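Home | Articles | Grippers | Index

Kiltuma Tabletop Trial

June 23, 2021 – by Palesa Khumalo

The Kiltuma tabletop trial is a simulated test used to compare grippers for small robot arms. It was written by Niilo Saarela and Florencia Rivadeneira, who wanted a fair way to settle an argument about fingertips and got a longer argument. The trial runs entirely in software, so a dropped part costs nothing except the run.

Wrist view

Each attempt is scored partly from a camera near the hand. Close up, a small wooden piece with bars and thin legs gives the fingers plenty of surfaces to meet and very few good ones. Slanted sides invite a grip that holds until the arm moves. The renderer adds hard-edged shadows, and vision software has been known to chase these with great confidence.

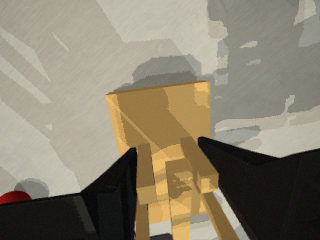

Grippers compared

Two designs have been through the full trial. The Brelton has pointed fingers and fits into narrow gaps. The Norska has broad pads, which forgive a poor approach but tend to disturb whatever is standing nearby. Each was given 300 attempts with the same controller. The Brelton came out ahead on small parts, and the Norska team has since asked several searching questions about the definition of "small".

Table layout

The standard table is white and holds a wooden fixture with short upright pegs, along with balls and cups that take no part in the grasp. They are there to be avoided. A red ball sits right beside the fixture, close enough to punish a wide swing of the wrist, while the yellow one and the gray cup stand farther off to the right. One cup lies on its side – a layout choice that Saarela defends at length. The arm starts above the fixture with its two fingers spread.

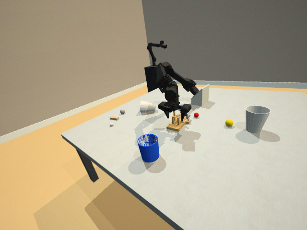

Criticism

Sebastián Yáñez has argued that the trial rewards patience over skill, as a slow enough controller can get through almost 12 attempts in a row without touching a ball. A time limit was added in December. Benjamín Domínguez objected to the time limit.

See also: Barrientos grasp score; Fingertip friction; Simulated contact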